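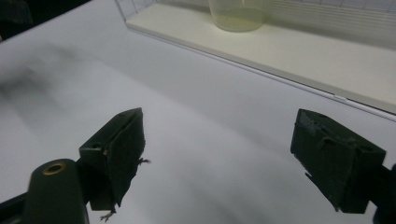 *Fig. 2. White tabletop, close view.*

## 4. Setting up the work surface

Applies to the shared kitchen at Brendcombe. Revised by Shamim Kakakhel, 2024-10-08. Replaces the September sheet, which repeated the Hellano leaflet almost word for word.

The leaflet calls the top "self-leveling" and "stain proof." Treat both as advertising. The feet turn by hand and stay where you leave them, and turmeric wins every time.

### 4.1 Leveling

1. Clear the top and move the table to its final spot. Leveling it anywhere else is wasted work.
2. Lay the long spirit level across the width, then along the length. The phone app Rizwan Paracha recommends gave three different answers in one afternoon, so use the level in the drawer.
3. Turn the foot at the low corner a little at a time. Check again after each turn.
4. Press down hard on every corner. If the table rocks, go back to step 2.
5. Tighten the lock nuts. Finger-tight is what the leaflet asks for, and they work free within a month. Use the small wrench.

**Note:** The floor by the back door slopes. You can get the table steady there or you can get it level. We chose steady.

**Caution:** Do not lift the table by its top. It takes 2 people, one at each end, holding the side rails.

### 4.2 First cleaning

1. Wipe with warm water and a drop of dish soap.
2. Rinse the cloth and wipe again. Soap left behind dries to a film that looks like wear.
3. Dry with a towel.

Hopkin sells a "conditioning spray" for white tops. Talha Malik tried it on one half of the table for 19 days and could not tell which half. Skip it.

**Caution:** No scouring pads, no bleach, and no hot pans straight from the stove. The leaflet gives a heat rating, but it doesn't say for how long.

### 4.3 Bowls and racks

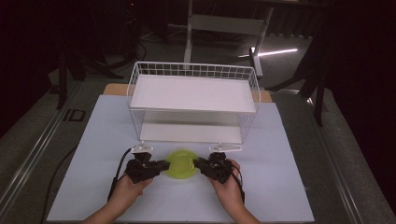
*Fig. 3. Green plastic bowl, with the white wire rack behind.*

1. Put wire racks toward the back of the work surface. Check the undersides for bare ends of wire first, and pad any you find.
2. Load heavy items on the bottom tier. We have seen no load rating for any rack of this kind that we would trust.
3. Wash plastic bowls by hand unless the base is marked for the dishwasher. "Dishwasher friendly" on a sticker is not a marking.
4. Keep bowls off the stove and away from the toaster.

**Note:** To check a measuring bowl, set it on the scale, zero it, and pour in 700 g of water. The water should reach the 700 ml line. Rui Carvalho's Nolivari bowl read low, and we now use it for salad.

### 4.4 If the table still wobbles

Check the lock nuts, then the feet, then the floor. Folded cardboard works until somebody mops. Ask Daniyal Jafri for the rubber shims.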